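# Badaver Bedside Set

README and data card, revision of Thu 8 February

14 shares | 3 comments

## Summary

Badaver is a small reference set on bedside furniture in furnished rooms. It covers the round side table, the things normally kept on it, and the strip of floor and wall between the table and the bed. The set holds 1,156 images from 52 rooms, with one plain-text record per room.

The set was put together for people who write room inventories and for anyone who needs consistent wording for small furniture. Earlier lists used by Clenano and Michiels had five names for the same table, which made counts across buildings unreliable. Badaver uses one name, "round bedside table", and keeps everything else in separate fields.

## Contents

- rooms.txt - one record per room, 52 records
- items.txt - one line per item found on or beside the table
- terms.txt - the word list, with 91 entries
- images - sorted by room number, no sub-folders

## What counts as a bedside table

A table is included if it stands next to the bed and can be reached by someone lying down. Shape is recorded as round, square or other. Height is not recorded, as the October check found that mattress depth varied too much for the figure to be of use. 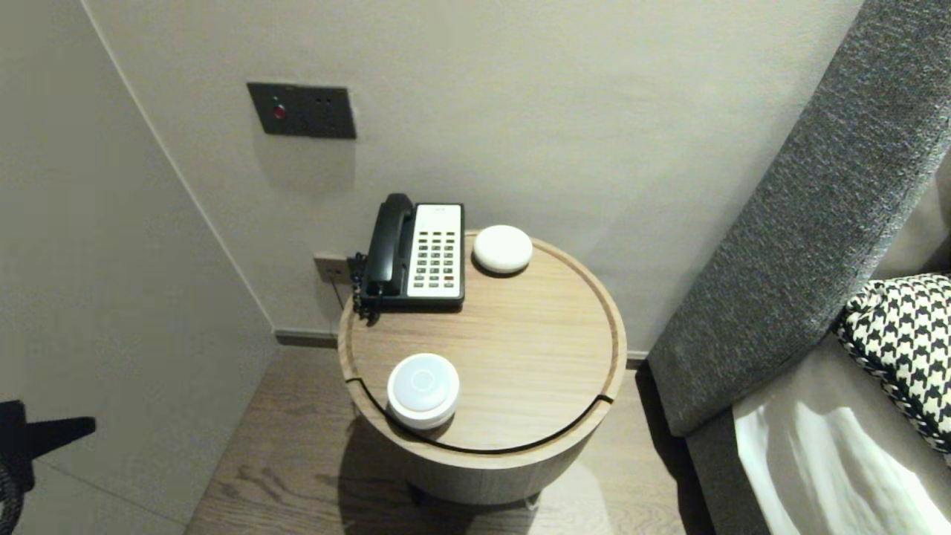 Items on the table top are listed from the wall outwards. A telephone comes first where there is one, and its type is given as corded or cordless. The one on this round table is corded, with a black handset standing in its cradle at the left of a white keypad panel, and the coiled cord hangs down on the same side. White rounded items are entered under "small device, white" unless the use is plain from the item itself. Two such items on one table get two lines, with a note of which is taller. Annotators should not guess between a lamp, a speaker and a sensor. In the first draft of items.txt these guesses caused most of the disagreements.

Wall plates and sockets within reach of the table are noted in the room record. They are not items. A cord that runs from an item to the wall is noted with the item.

## Table body and base

The body and the base are separate fields. This matters for cleaning lists, where a table that sits flat on the floor and one that stands on legs take different times.

Body values:

- drum, closed
- drum, with seam or gap
- box
- open frame

Base values:

- none
- wooden legs
- metal frame
- not visible

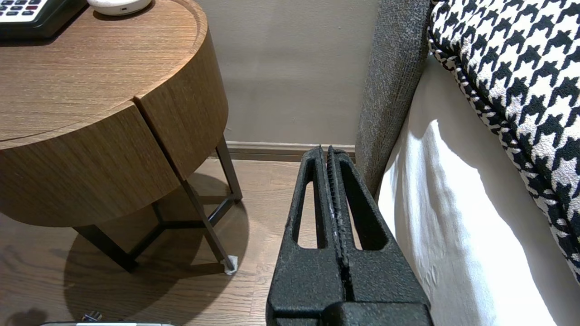 Room record: body "drum, with seam or gap"; base "metal frame"; foot cap "white".

"Drum, with seam or gap" says nothing about whether the front opens. Several entries were first marked as drawers on the strength of a vertical line between two curved panels. These have been changed back, and the field "opens" is now left blank unless the table was seen open.

Finish is recorded by colour and grain only. Terms such as oak, walnut, solid and veneer were dropped from the word list. The same table can look pale from above and a good deal browner from the side, so finish takes one of three values: light wood, mid wood, dark wood. If two views of one table disagree, enter both values with a slash.

## Floor and gap

The gap is the stretch of floor between the table and the side of the bed. It is recorded as clear, part blocked or blocked. Shadows are ignored. Loose cables on the floor count as part blocked - cables that hang against the wall do not.

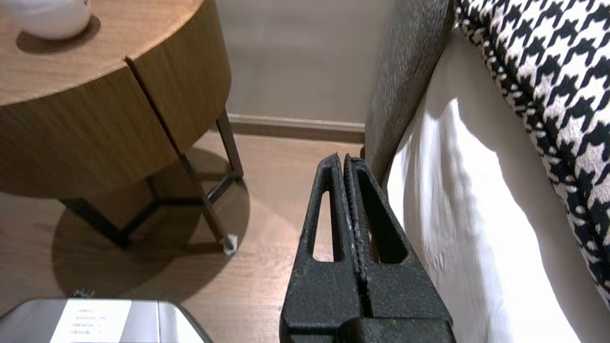 Floors are entered as plank, tile, carpet or other. Plank covers both laminate and hardwood, as the two could not be told apart reliably. Skirting board is noted by colour where it can be seen. Bed covering is noted only where it faces the table, and the permitted terms are fabric, wood, metal and other, followed by a colour.

## Checking

Each room record was written by one person and read through by a second against the images. A sample of 100 item lines was then written again from scratch without sight of the first version. Of these, 91 matched on all fields. The remaining lines differed on finish or on the name of a small white item.

## Known limits

- All rooms were furnished for short stays. Family bedrooms are not covered.
- Items at the edge of a view may be missing from items.txt if no other view of the table shows them.
- Brand names are not recorded.
- The set is too small for estimates of how common any item is.

## Related lists

Imia uses the same room numbers and covers desks and chairs. Its word list differs on two points: it says "pedestal" where Badaver says "drum", and it treats wall sockets as items. Convert both before merging.

## Changes

- Field "opens" added, blank by default
- "Nightstand" and "side table" merged into "round bedside table"
- Height field removed
- Slash rule added for finish

3 comments | 14 shares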